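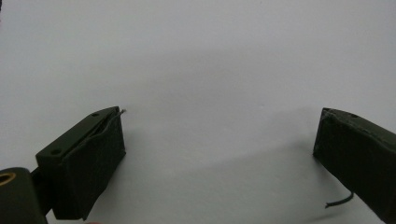

Figure 1. Hand-held gripper, fingers apart, over a plain white surface. A dark pad covers the inner face of each finger.

4.2 What changed at the packing benches

When we first visited the Senddale site in November, most of the people we met had already made up their minds that the new cells would take the pleasant half of the job and leave them the dull half. By the end of our stay the picture was a good deal more mixed, and we are grateful to everyone who put up with our questions over so many tea breaks.

The packers now spend part of each shift teaching. They take a gripper of the kind shown in Figure 1 and carry out the pick by hand, and the recordings are used to train the arms at the Carkside line. Over the study period the team made 2,632 recordings, and a good packer could manage up to 100 in a shift, although the supervisors never set that as a target and several people told us they were glad of it.

Asabe Iyamu, who had packed glassware for years before moving to the teaching bench, spoke of it with real affection. "You find out what your hands know," she told us. "I had never once thought about how I pick up a jar, and now I think about it on the bus." Kevin Gallagher was less taken with the work. He missed the talk across the benches (teaching is done at two stations set well apart) and he asked to go back to packing on Monday mornings, when the floor is at its liveliest.

Small repairs turned out to matter more than we had expected. Pads and wiring on the hand-held tools need looking after, and at first this fell to whoever happened to be holding one, with no time allowed for it in the shift plan. Imani Pruitt raised the point with her shift lead, and the upkeep is now written into the teaching role and paid at the same rate. We return to the question of pay in Section 5.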